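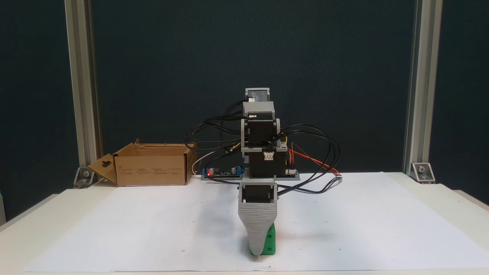
Flikerer is a donations app for small relief appeals, the sort run out of a school hall by sixth-formers and whichever parents have a car. It promises to match what people give with what people have asked for, and for the past winter the Rakuvthorpe appeal used it for everything: tins, nappies, coats, toys. Toys were where I first lost patience with it. Every gift has to be put under one of its fixed headings, and a single green block with two round holes in its side, like the one at the front of that white table, could be a toy, a part of a toy, or "household, misc". Flikerer wants an age range before it will let you save. It wants a condition as well, from a list that goes straight from "new" to "worn". So you make something up, and so does the next person, and by the end of the month the stock list says whatever the people typing it in felt like saying.

I should say I came to this already doubtful. We had 277 households on the books and a paper ledger that worked, if you could read the handwriting. The students wanted an app. I was outvoted, and I did try to give it a fair go.

Some of it is good. The request form is short and written in words a worried person can follow, and it doesn't ask why they need help. It works on an old phone with a cracked screen, which I know from my own. Families can pick a collection time without ringing anybody, and I think more of them came forward as a result, although I can't prove it and neither can Flikerer, whatever the chart on its front page says.

The matching is poor. It offered baby milk to a household that had asked for cat food, then marked the request as met when I closed the window. You can undo this, but only from the desktop version, and only if you remember which request it was. There is no log a normal user can open. The help page suggests "checking with your team".

Then there's the price. The free plan stops at 400 live items, and if you count each tin as an item (it does, unless you learn to use bundles, which takes an evening) you are past that by lunchtime on a good day. After that it is a paid plan, charged monthly, with a discount for registered charities. A group of teenagers collecting for their neighbours is not a registered charity. I wrote to ask about this and got a friendly reply that answered a different question.

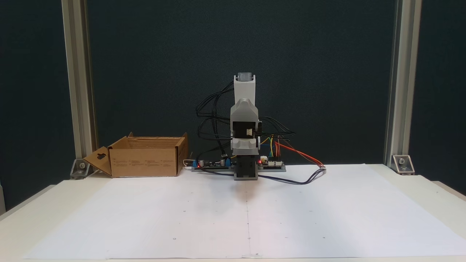
Electrical goods are dealt with even more oddly. You get kettle, toaster, lamp, heater, phone and "other electrical", and the last of these turns on a safety form with five screens and no way to skip ahead. I can see why they'd want one. But it asks for the length of "the cable", singular, and plenty of things don't oblige — take that little grey arm with black cables looping out of it to the left and right. Which would you measure? The form won't accept a blank, and it won't accept "several" either. We ended up putting 1 in the box for everything, which rather defeats the point of a safety form.

I looked at two others. Choo is cheaper and plainer, with no matching at all, just a shared list that everyone can edit. It loses changes if two people save together. Sindberg is built for proper warehouses and looks it; the students gave up at the page about pallets. Neither tempted me much, but Choo at least doesn't pretend to know what a family needs.

By the end of February Flikerer's summary page told us we had given out 846 parcels. It came with a little burst of confetti. My ledger, which I had kept going on the quiet, had a lower number, and when I went through the two side by side the gap was mostly parcels rebooked for another day and counted twice. If you are reporting to anyone who gave you money, check that page before you send it on.

Would I use it again? For the request form and the collection times, yes, on the free plan, with the stock kept somewhere else. I wouldn't pay for it as it stands. The students disagree with me and like the confetti.

Two stars out of five. It would be three if they fixed the undo.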